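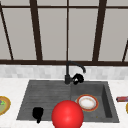 Moro há nove anos num apartamento alugado e continuo convencido de que o maior problema da habitação, para quem já tem casa, é a manutenção. Fala-se muito do preço por metro quadrado, dos juros, da falta de terrenos, e fala-se pouco do que acontece a uma casa entre o dia em que é entregue e o dia em que alguém decide deitá-la abaixo ou refazê-la de alto a baixo. Há cozinhas que são quase sempre assim: uma janela grande de caixilho castanho-escuro, e por baixo dela uma faixa de azulejos pequenos, brancos e cinzentos, assentes como tijolos. É um desenho bonito e eu próprio o escolheria. Mas quando olho para uma parede assim penso nas juntas, e em quem vai limpar e refazer aquelas juntas daqui a uns anos, e com que dinheiro.

A conservação é um trabalho sem inauguração. Um prédio novo tem placa, tem brochura, tem data de entrega de chaves. Uma coluna de água substituída antes de rebentar não tem nada disso. Quem paga a substituição vê o saldo do condomínio descer e, no mês seguinte, abre a torneira e sai água, como já saía. É difícil convencer alguém a gastar dinheiro para que tudo fique na mesma. A minha opinião é que temos de aprender a fazê-lo, e que isso não se consegue com boa vontade, consegue-se com regras, prazos e contas abertas.

Dou o caso do prédio onde vivo. Tem 23 frações e foi construído por uma empresa que já não existe. A administração está entregue à Bestdale, que gere vários edifícios na mesma rua e que, diga-se, responde aos e-mails. Durante anos a quota foi mantida baixa, com aprovação geral, incluindo a minha quando o proprietário me pedia opinião. Todos achávamos que era boa gestão. Havia uma pequena infiltração na garagem, umas manchas no último patamar, uma porta de entrada que prendia no inverno. Tudo isso foi ficando para a assembleia seguinte. Quando a cobertura começou a deixar passar água a sério, o orçamento da reparação era de tal ordem que houve famílias a pedir pagamento em prestações. O dinheiro que se poupou na quota foi gasto de uma vez, e no pior momento.

Podia contar-se esta história como um caso de desleixo, mas não creio que tenha sido isso. As pessoas do meu prédio são cuidadosas com o que é seu. Há quem lave a varanda todas as semanas e quem tenha mudado de frigorífico antes de o velho avariar. O que falha é o que pertence a todos e não se vê: a cobertura, os tubos, a rede elétrica das escadas, as juntas de dilatação. Para dentro da porta de casa, cada um manda e cada um sente as consequências. Para fora da porta, a consequência é dividida, adiada e, com sorte, apanha o dono seguinte.

Esta última parte merece atenção. Uma casa muda de mãos e o atraso na manutenção muda com ela, quase sempre sem aparecer no preço. O comprador vê a cozinha, a luz da sala, o estado do soalho. Pergunta pela quota e fica contente se for baixa. Raramente pede as atas dos últimos anos, e quando as pede recebe umas folhas em que se lê que determinado assunto foi adiado por unanimidade. Comprar um apartamento com uma quota muito baixa num prédio velho é, na prática, comprar uma dívida. Devia estar escrita no anúncio com a mesma clareza com que se escreve o número de quartos.

Defendo por isso duas medidas simples. A primeira é que cada prédio tenha um plano de conservação por escrito, feito por um técnico, com a idade e o estado de cada elemento comum e uma previsão do que vai ter de ser substituído. Não precisa de ser um documento longo. O que interessa é que diga que a cobertura tem tantos anos, que se espera que dure mais tantos e que vai custar mais ou menos isto. A segunda é que a quota seja calculada a partir desse plano e que o fundo de reserva seja intocável para outros fins. No meu prédio, o fundo serviu uma vez para pintar o átrio. O átrio ficou muito agradável.

Contra isto ouvem-se sempre as mesmas objeções. A mais séria é a do dinheiro. Há pessoas que compraram casa com esforço e para quem um aumento mensal pesa de verdade, sobretudo reformados que vivem há décadas no mesmo sítio e cujo rendimento não acompanhou os preços. Não desvalorizo o problema. Mas a alternativa que lhes temos oferecido é pior: uma quota suave durante muito tempo e depois uma conta que não conseguem pagar. Um aumento pequeno e previsível pode ser discutido, escalonado, apoiado pela câmara quando for caso disso. Uma obra urgente, com a água a entrar, não dá tempo para nada.

A segunda objeção é a desconfiança. As pessoas receiam que o dinheiro reunido desapareça em orçamentos inflacionados, e têm algumas razões para isso. Na minha rua, um edifício contratou a Palamarchuk para rever as caixilharias da escada e, na mesma altura, o prédio em frente pagou quase o dobro a outra empresa por um trabalho equivalente. Ninguém soube explicar a diferença. O remédio para isto é a publicidade das contas: orçamentos comparáveis, afixados, com o trabalho descrito de modo que um leigo entenda. Deixar de juntar dinheiro por medo de ser enganado só garante que a obra seja contratada à pressa, e à pressa paga-se sempre mais.

Há ainda uma terceira, que ouço mais a gente nova, e que diz que não vale a pena conservar, que as casas antigas gastam energia, são barulhentas e estão mal divididas, e que o melhor seria substituí-las. Em alguns casos será verdade. Na maioria, porém, a casa velha tem paredes boas e instalações más, e é muito mais barato mudar as instalações do que as paredes. Também não me parece sensato que se fale tanto de reduzir desperdício em embalagens e sacos e se aceite tão facilmente que um edifício inteiro vá para entulho ao fim de poucas décadas.

A escolha dos materiais faz parte da mesma conversa, e nela os construtores têm responsabilidades que costumam ficar por apontar. Conheço uma urbanização, a Dustmont, onde as torneiras das zonas comuns são de um modelo que deixou de ter peças pouco depois da entrega. Quando uma vedação se gasta, troca-se a torneira toda. O mesmo acontece com estores, fechaduras e luminárias. Quem projeta devia ser obrigado a entregar, juntamente com as chaves, uma lista do que instalou, com referências e indicação de onde se compram as peças. Seriam umas páginas num dossiê. Hoje, muitas vezes, o morador fica com uma pasta de folhetos e a garantia da placa do fogão.

E há o lado dos ofícios. Encontrar quem faça uma reparação pequena tornou-se mais difícil do que encontrar quem faça uma remodelação completa. Telefonei em dezembro para pedir que me refizessem as juntas da casa de banho e esperei cerca de 2 meses. Propuseram-me, entretanto, três vezes, arrancar tudo e pôr novo. Compreendo a lógica de quem propõe: uma remodelação ocupa uma equipa durante semanas, uma reparação ocupa uma manhã e dá o mesmo trabalho em deslocações e telefonemas. A Nasier, que acabou por fazer o serviço, junta pedidos do mesmo bairro e trata deles em dias seguidos. É uma solução razoável e podia ser organizada pelos próprios condomínios — bastava que vários prédios combinassem um calendário comum.

Sei que escrevo isto na posição confortável de inquilino, que não paga diretamente as obras. Pago-as na renda, mais tarde, e pago-as também quando não se fazem, com a humidade no quarto e o elevador parado. Talvez por isso me incomode tanto que o assunto seja tratado como uma questão privada entre proprietários. Num prédio vive muita gente que não vota na assembleia e que dorme debaixo da mesma cobertura.

No meu caso, a obra da cobertura está feita e a quota subiu. Na última assembleia propôs-se que voltasse a descer, uma vez que o problema estava resolvido. A proposta foi rejeitada por dois votos. A infiltração da garagem continua na ordem de trabalhos da próxima.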